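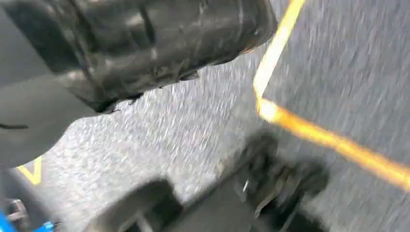 Robots learn a job by trying it many times. Rosine Lacroix and Suqin Meng wanted to know if a robot learns better when it practices from many starting places. Yellow tape on a gray floor, like the tape beside the black rubber finger, is easy for a camera to pick out - even when the picture is blurry.

One robot program practiced from a single place. The other practiced from five. Each then got 2,673 new tries at picking up a block. The first program did it 612 times. The second did it 935 times.

So more starting places helped, but both programs still missed a lot. The team will test softer blocks in November.

Home | Science | Animals | Space
5 comments
Contact Kodavstead Kids | Back to top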